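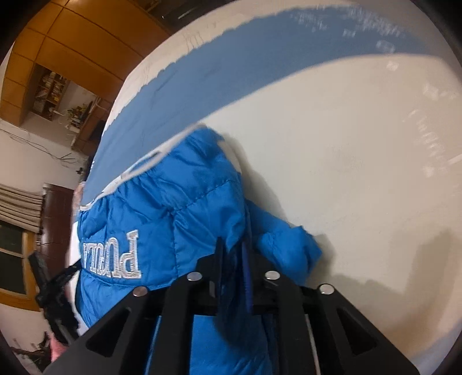

Section 2: Folding and packing puffer jackets

I do these on the bed. A table works too, but mine is never clear and a jacket slides off the edge the moment I let go of it. You'll need your Jernora storage bag (the medium one) and a bit of patience for the sleeves!

1. Empty the pockets. All of them, including the inside one. I once packed away a train ticket to Vasness and only found it in June.

2. Do up the zip or poppers and lay the jacket flat, front side down.

3. Smooth it from the collar towards the hem with your open hand. Don't press hard yet, you only want the big creases out.

4. Fold one sleeve straight across the back, then the other on top of it. If a cuff bunches up, pull it out and start that sleeve again – a lump there makes the whole parcel lopsided.

5. Fold both sides in until the jacket is as wide as the bag.

6. Roll from the hem up, leaning on it as you go so the air comes out through the seams. Slow is better.

7. Slide the roll into the bag, collar end first, and close the top.

Note: if there's embroidery on yours, try to fold along the plain panels next to it. Big stitched letters are stiffer than the quilting and they hold a crease for ages.

Note: the medium bag takes up to 685 g of clothing. Anything heavier wants the large.

Caution: never pack a puffer that's even slightly damp. Hang it overnight first.

Caution: keep rings and watch straps away from the stitching. A snagged thread will let the filling creep out, and you'll be finding fluff in your jumpers until spring.

For getting the puff back after storage, go to Section 3.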